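Acquisition of a Regional Snack Producer: Deal Structure and Expected Effects

Dinesh Gunawardena and Anjana Begum
Business Finance project report, March 2021

1. Background

This report examines the sale of Ciltholm, a family-owned maker of crackers and savory biscuits, to the packaged food group Barreto. The sale was announced in February. Two other parties had entered the process: Rokura, a competing snack company, and Irnavex, a private equity fund. Irnavex withdrew before final offers were due.

We were interested in why the seller accepted the Barreto offer when the Rokura offer had a higher headline price. Our sources were the sale announcement, the published accounts of both trade bidders, and trade press coverage.

2. Deal terms

Barreto agreed to pay $131 million. Most of the price is payable in cash at closing. The remainder is deferred for two years and depends on Ciltholm keeping its current sales volume with grocery chains. Debt is repaid by the seller out of the proceeds.

Rokura offered more in total – but a large share of its offer was in its own stock, which trades thinly. We discounted that part of the offer to reflect the difficulty of selling the shares. After the discount, the two offers were close in value.
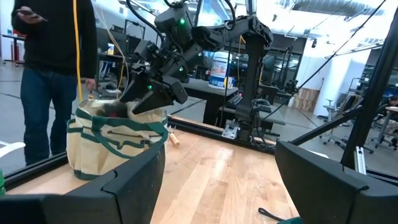 The second factor was competition review. Rokura and Ciltholm both supply store-brand crackers to the same retailers, so a merger would have reduced the number of large suppliers in that segment from three to two. A long review was likely, with the possibility that a plant would have to be sold. Barreto has no cracker business.

3. Expected savings

Barreto expects savings in flour purchasing, freight and office costs. We consider the freight estimate optimistic. Ciltholm ships light, bulky goods, and its trucks fill by volume well before they reach their weight limit. Combining loads with Barreto's canned products would help only on routes where both companies serve the same warehouse.

4. Limitations

Ciltholm is private and publishes short accounts. Its margin by product line is not disclosed, and we applied the average margin of listed snack companies. A lower margin on store-brand goods would reduce our valuation and make the deferred payment a larger part of the seller's return.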